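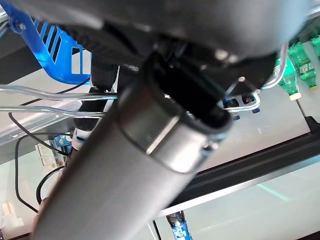
Where we've got to with the Olmedo songbook

31 August 2023

Dear Nerea,

You asked for something short and readable, so I'm skipping the template this time and just telling you how it's going (the spending sheet is coming separately, as before). Quick reminder for anyone you pass this on to: the Plunumar fund is paying for us to collect, transcribe and print the old harvest and wedding songs from the Olmedo side of the valley, starting with the parish songbook of 1913.

The big news is that the songbook is fully transcribed! All 200 pages, tunes and words, including the damp-stained section near the back that I'd more or less given up on in February. Ezequiel Paredes sat with it under a lamp for weeks and got nearly everything out of it. Two verses of the threshing song are still gaps, and I'd like to print them as gaps and not have somebody make up a rhyme.

Recording has been slower. We wanted 12 singers and we have nine, with one more who keeps saying she'll do it after the grapes are in. The nine are lovely, though, and they don't agree with each other about anything, so we now have four versions of the same lullaby. I've stopped trying to pick the right one. They'll all go in, side by side, with the singer's name over each.

Money and printing

We have 957 euros left in the printing line. Sitar, our printers, have held their quote from the spring, which I'm very grateful for, but it only covers a plain card cover. The sewn binding we talked about would take us over, and I'd sooner have the extra pages for the lullabies than a nicer spine. Shout if you feel strongly about that.

The travel line is underspent, mostly down to Ezequiel giving me lifts. Could we move some of it across to pay for a proofreader? Music typesetting is fiddly and I've looked at these pages so often that I can't see a missing sharp any more.
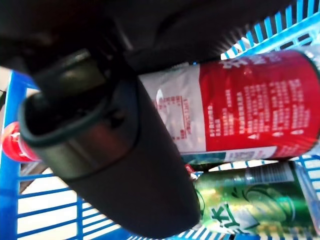
Will the book still be out in time for the Vustance festival?

The words and tunes will be ready, but the printed copies will probably land a couple of weeks after it. We're planning to take a stapled sampler of six songs to the festival and a sign-up sheet for people who want the full thing.

What's next

Chasing the last three singers, mainly. Then the introduction, which is mine to write and which I've been putting off by alphabetising the song titles instead. Ezequiel wants a page on how the tunes were written down, with the odd little hooks and dashes the old choirmaster used for ornaments, and I think he's right that it needs its own page and can't be squeezed into a footnote.

One worry: we still haven't had permission in writing from the family who own the songbook. They've said yes over coffee more than once, but I'd like a signature before anything goes to Sitar. I've left the form with the eldest son and will ring him again next week.

I'll send you the lullaby pages as soon as they're set. Let me know about the travel money when you can.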